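Reading time: 4 minutes

Heat embossing on dark cardstock: stray powder and warped panels

Posted by Pultovance in Paper Crafts and Stamping

I coordinate the card program for a regional hospice foundation. Each November our members prepare folded cards for patients and families, and this year the design calls for a white embossed sentiment on a deep navy panel. We have encountered two difficulties and would be grateful for advice from members with experience in larger runs.

First, fine specks of white powder remain on the navy cardstock after the excess has been tapped off. Once heated, these specks melt and cannot be removed without marking the surface. We wipe each panel with an anti-static pouch before stamping, and the problem persists on perhaps one panel in three.

Second, a good many panels curl toward the heated side. When they are then glued to the card base, the corners lift within a day or two. We use a liquid glue applied in a thin line along the edges.

The stamps are clear polymer, mounted on an acrylic block. The ink is a slow-drying clear embossing ink. Our order is for 2,000 cards, of which 1,826 remain to be done, so any change to the method should be one that a group of 14 people can follow in the same way. We meet on Tuesday evenings in a shared hall.

Truton

Both problems are common and both can be corrected without new equipment.

With regard to the stray powder, please consider the order of work. The pouch should be used immediately before stamping, and the panel should not be touched with bare fingers after that point. Skin oil holds powder as readily as embossing ink does. Where several people share a table, it is advisable to have one person prepare and stamp while a second person applies the powder, so that the person with powder on the hands does not handle clean panels. Specks that remain before heating may be lifted with a small, dry, soft brush. Keep that brush for this purpose only.

The grade of powder also matters. A detail powder is finer and gives a sharper line on small lettering, but it clings more. If your sentiment has thick letters, a regular grade will leave fewer specks.

With regard to the curling, the heat tool should be allowed to run for 8 seconds before it is brought near the card. A tool that is still warming up must be held over the panel for longer, and the longer exposure is what draws the moisture out of the paper. Begin from underneath where possible, holding the panel with tweezers, and finish from above. Move on as soon as the powder turns glossy. 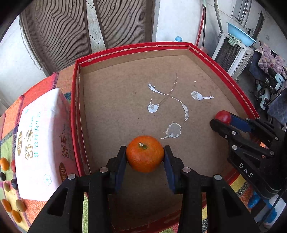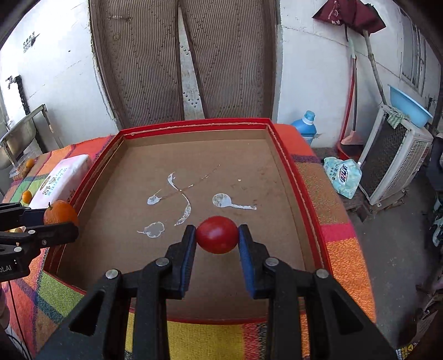

Panels that have already curled can generally be saved. Place them face down on a clean sheet of copy paper, cover with a second sheet, and leave them under heavy books overnight. Do not stack embossed faces against each other while they are still warm. For assembly, I would recommend changing from liquid glue at the edges to a strong double-sided tape on all four sides, with one further strip across the middle. Liquid glue adds moisture to a panel that has just been dried on one side, and it tends to bend again.

If your group requires a written procedure, I suggest preparing one finished card and one faulty card for each table. Members find it easier to compare their work against a sample than to follow a sheet of instructions.

Bakalis

I use glue and it is fine. Heavier cardstock is the answer in my view. Also check that your powder is not old - mine went clumpy in a damp cupboard.

Nicanor Barrientos

I agree with most of what Truton has written, with one reservation. Heating from underneath is slower on heavy cardstock, and with less experienced members it may lead to scorching on the back. As the back will be hidden this is not serious, but a scorched panel is brittle at the corners. For a mixed group I would heat from above only and keep the tool moving.

I would also ask which brand of navy cardstock is in use. Some dark papers have a white core and a slightly rough face, and the rough face traps powder whatever one does. We tested several packs before our spring sale and settled on the Akunier smooth navy, which released the powder cleanly after a firm tap on the back of the panel. Please buy a single pack and test it before ordering for the whole run.

One small matter concerning polymer stamps: a new stamp can repel clear ink and leave gaps in the lettering. Rubbing the face lightly with a white eraser, then wiping it with a damp cloth, normally corrects this.

Contact the moderators | Copyright Paper Crafts Help Forum | Back to top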